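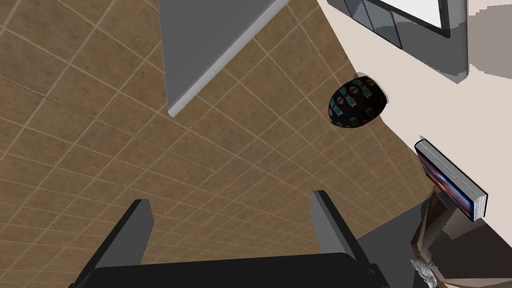
Tilter to change zero-hours terms after rota dispute

15 March 2024

12 comments | 24 shares

Warehouse and delivery firm Tilter is to offer fixed weekly hours to 970 staff at its Flotow and Skorulley depots, ending a dispute over rotas that began in January.

Under the new terms, anyone who has worked a regular pattern for 12 weeks will be able to ask for a contract that matches it. Managers will have to reply in writing within 24 days. If they turn a request down they must give a business reason, and the worker can appeal to a manager at the other depot.

Staff who would prefer to stay on zero-hours terms can do so. The company said they would be offered shifts on the same basis as before and would not be moved to the back of the queue.

The row started when Tilter brought in a new rota system that let shifts be cancelled by text message up to an hour before they were due to start. Workers at Skorulley said they had travelled to the depot only to be sent home without pay. Bus services to the site are limited before the early shift, and many staff share lifts.

Cancelled shifts will now be paid in full if less than 24 hours' notice is given. Where the notice is longer than that but under two days, staff will get half pay. Travel costs already spent will be refunded on production of a ticket or receipt.

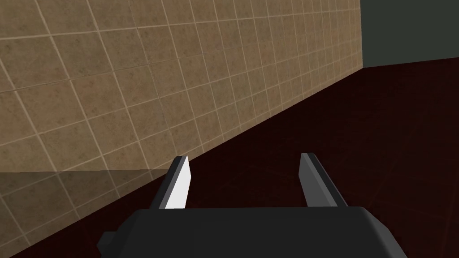

A computer-generated view of a black two-fingered gripper.

The changes will also cover agency staff supplied by Chaiyaporn, which provides pickers and packers at Flotow during busy periods. They will be told in writing who is responsible for their pay and holiday before their first shift, and after six months with Tilter they will be able to apply for permanent jobs before these are advertised outside the company.

Delivery drivers who work for Tilter on a self-employed basis are not included. The company said it was looking at their contracts separately and expected to write to them before the summer. Drivers have complained that they have to wear a uniform, follow a set route and ask permission to send a substitute, and some have taken advice on whether they should be treated as workers.

In a statement, Tilter said: "We accept that the notice given for some shifts was too short. The new terms give people a clearer idea of what they will earn from week to week, and we are grateful to staff for the time they have put into these talks."

Staff backed the offer in a ballot at both sites. It takes effect from the next pay period, and a review is planned after 6 months.

Comments (showing 3 of 12)

packedlunch
Good news for the depots but the drivers have been left out again. Same vans, same bosses, no holiday pay.

Flotow_nights
Does the 12 weeks count from now or can you use the hours you did before Christmas? Our supervisor didn't know.

greyheron
Half pay for a day and a bit's notice is better than what we get at my place. We get nothing.

Contact us | Terms of use | Copyright 2024 | Back to top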